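Skulodcombe Guest Rooms: how the bedding money is getting on
Progress report to the Gudonance Small Grants Fund, covering spring through August

Hello again! I promised you something shorter than last time, so I'll skip the history of the boiler and go straight to beds.

You gave us 2,146 dollars to replace the bedding in the guest rooms, and as of this month 440 of it is still unspent. Most of the rest went on pillows and pillowcases, with a smaller slice for mattress covers. The last delivery from Kavanagh came in August, two weeks behind, and one box was the wrong size (king cases, which hang off our pillows like a nightgown). They swapped it without a fuss and I've kept the paperwork in case you want it.

We now own 112 new pillowcases. The old ones were a mix of everything people had donated over the years, and half of them had lost their shape in the wash. I kept the best for dust covers and the rest were cut up for rags, so the cleaning closet is very well supplied.

I spent a good part of the summer on the changeover routine, meaning what happens between one guest leaving and the next one showing up at three in the afternoon. Cases turned out to be the slow part. A sheet you can throw and tuck, but a pillow has to be coaxed, and if you get a corner folded under at the start you're stuck with a lump until you take the whole thing off again.
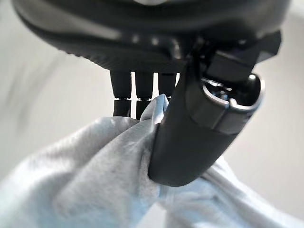 So the routine is written down now, one page, taped inside the linen closet door. Gather the case right down to the seam, get the first two corners in snugly, then pull the rest up a bit at a time. Shake it once at the end. I had a longer version with notes on folding the opening away from the door, but people skipped that bit and I can't blame them — it was fussy, and it was mostly me.

The satin question is the one you asked about in the spring, so let me give you a proper answer. We bought two kinds of case, plain cotton for most of the rooms and gray satin for the rest. I like the satin a lot. It looks dressed up on a white bed, and guests mention it. It's also slippery, it shows every crease, and it has to be washed on its own cool cycle, which our laundry schedule wasn't built for. 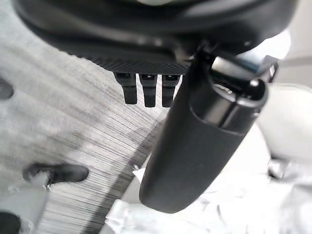

What I'd like to do is keep the satin we have and not buy more. When a set wears out we'd replace it with cotton. That would let us drop the extra wash by winter, and I'd be glad to hear if you see it differently before I put in the next order.

Storage is better too. The Jornari shelving went up in June and everything has its own shelf with a label on it, so you can find a case without pulling down a whole stack. I still need a lower shelf for the spare pillows. They're bulky and light and they're up at the very top right now, where they come down on your head if you tug at the wrong one.

We left a comment book by the front door all summer and bedding came up more than I expected (parking still wins). Some of it was lovely, some of it was about the feather pillows we got rid of, and one entry I've copied out in full.

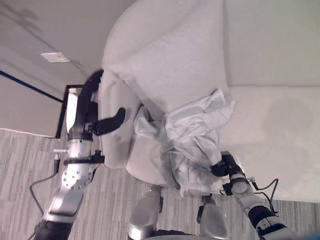 Please keep the gray cases! I slept better here than I do at home, and I went looking for the same thing the week I got back. My only gripe is that the pillow is a little too full for me. Could there be a flatter one in the closet for people who sleep on their front?

I think that's a fair request, and it's how I'd like to use part of the money that's left. I've set aside 200 dollars for flatter pillows, to be kept as spares and handed out when someone asks. The remaining 240 would go on mattress covers, as two of the older ones have zippers that stick.

Receipts are in the same envelope as before, clipped by month. The next report will reach you after the winter order is in, and I'll put the laundry figures in it once we've had a few months to compare.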